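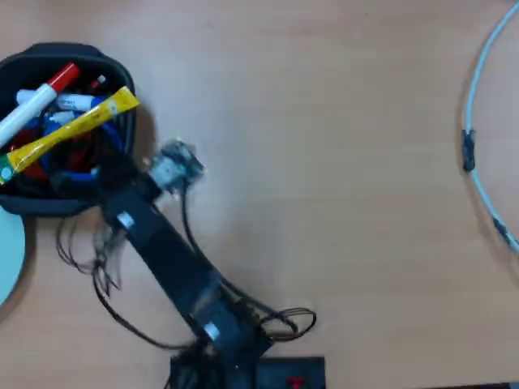
Figure 1. Bench arm near the supply bin, with loose cable on both sides of the upper link.

Unit 3: Cable faults on small servo arms
Notes prepared by Annunziata Fabbri

Reading before the lab: the Kustik fault log for March and the wiring section of the bench manual.

3.1 The fault

During the March lab block the Kustik arm dropped out 11 times. Each time the gripper servo stopped answering while the arm was reaching up and to the left. The other joints held position. The controller logged a communication timeout, and the servo came back once the arm had been returned to its rest pose.

Jagadeesh Varghese replaced the servo after the second event. The fault returned the same afternoon. Corrado Santoro then swapped the controller board, with the same result. Both parts later passed on the test stand.

The cause was a cracked conductor in the servo lead, nearly through, at the point where the lead leaves the wrist. A loop of the lead had been catching on the bin rim and taking a sharp bend on every reach. The break opened under tension and closed again at rest.

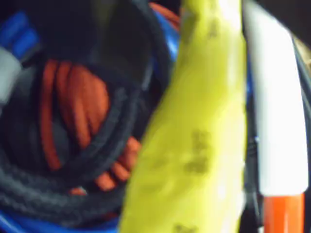

Figure 2. Coiled black and orange cable, close up, beside a yellow-green object.

3.2 Reading the log

A timeout does not tell you which part has failed. Look first at the pose. If dropouts group around one pose, suspect a lead or a connector that moves in that pose. If they group around high load in any pose, suspect the supply. Heat faults tend to come later in a session and take longer to clear.

Hongjun Kang plotted the dropouts against wrist position, and all of them fell inside a small patch on the bin side. That plot should have been made before any part was changed.

The lead needs enough slack to reach every pose, but

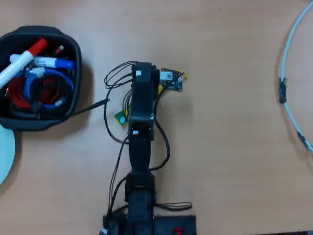 slack that is free to wander will find something to catch on. Tie it to the link on either side of each joint and leave one controlled loop across the joint itself. Check the loop at both ends of travel with the power off, moving the arm by hand.

Note also the stall risk. A snagged arm keeps driving toward its target, and the servo current climbs until the limit trips – or until something gives. On the Kustik arm the limit had been set too high to trip at all.

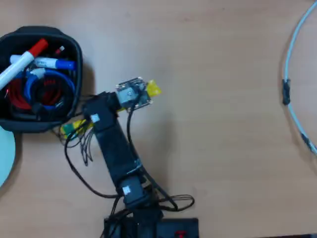

3.3 Before the next session

Power off at the supply before touching any lead.
Move the bin outside the reach of the arm.
Flex each lead by hand with a continuity meter attached.
Reset the current limit and record the value in the log.

Questions about the log format go to Adelmo Parisi.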